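Skakgate Speedway: Pre-Race Tech Inspection, Street Stock
Car 70, Orkano Paint & Body entry
Comments go under the item. Keep them printable.

1. Roll cage, welds and gussets: PASS
Fresh paint over every joint. Very pretty. Scraped a patch at the main hoop anyway and the weld was fine.

2. Seat mounts: PASS
Four bolts, all of them tight, which beats last June.

3. Belts: FAIL, then PASS
Left shoulder belt was out of date. Crew offered the view that webbing does not read calendars. A current belt was fitted before practice.
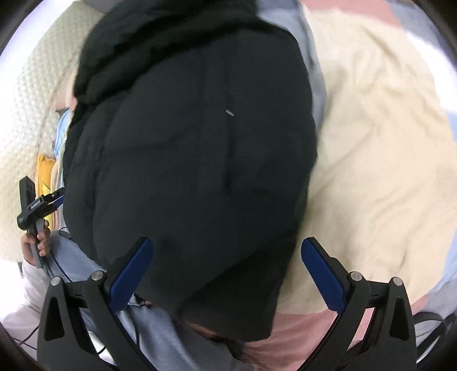 4. Window net: PASS
Drops with one hand. Latch is stiff, so please don't oil it with whatever was in that coffee can.

5. Fire bottle: PASS
Gauge in the green, pin in place, bracket metal. Zip ties are no longer a bracket, see rule 14.

6. Fuel cell and lines: RECHECK
Weeping fitting at the pump. "It always does that" was noted and given no weight.
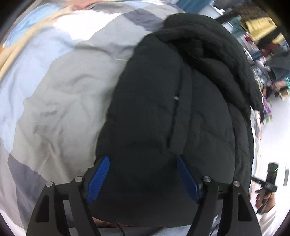

Comments by the Makelstead Gate tech inspector
Thu 14 April

7. Battery: PASS
Secured and covered. Kill switch works and is labeled OFF in letters bigger than the car number.

8. Wheels and lug nuts: FAIL
Right rear had one nut finger tight. Torque the lot and bring it back.

9. Ballast: PASS
Painted white, car number on each block, double bolted. Last year's block left the car in turn two and is still talked about.

10. Helmet and suit: PASS
Helmet sticker current. Suit has a Lenihan Towing patch sewn over a burn hole; replace the suit before the June double-header.

Second look at items 6 and 8: fitting replaced and dry, nuts torqued. Sticker 491 issued, goes on the left A-pillar. Last week's sticker has to come off first.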